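Has anybody used the Ravar arm kit for kitchen work?

Seon-mi Ma
I am looking at the Ravar two-arm kit for our training kitchen. The price on the Purnberg page is 3000 with both hands, or 2135 if you take the arms only and use your own hands. We want it to load a dishwasher and pick up small things from the floor. Does it hold round objects well? And is the support in English good? I must give my opinion before October.

Plumard
Too expensive. Look for a used one.

Fumiko Sugiyama
We have worked with two-arm kits for three years, so I can tell you a little. Round things are the difficult part of it. A mug is easy when it stands upright, but a smooth cylinder can turn in the fingers if you take it too near the end. Ask the seller for softer finger pads – they are 692 for the set, and I would buy them before anything else.
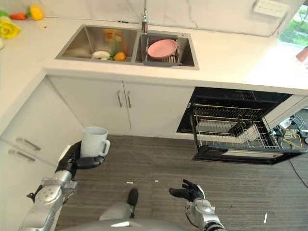
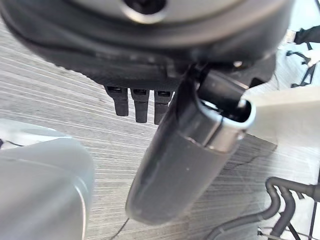

For the dishwasher, please think also about the height. The lower rack is a long way down, and the arm needs enough free space in front of the open door. Measure this before you order. The support answers in English, usually on the next day, but the manual is badly translated and the chapter on calibration is missing two tables. Katiyar sells a similar kit with a better manual. I did not try their hands, so I cannot compare the grip.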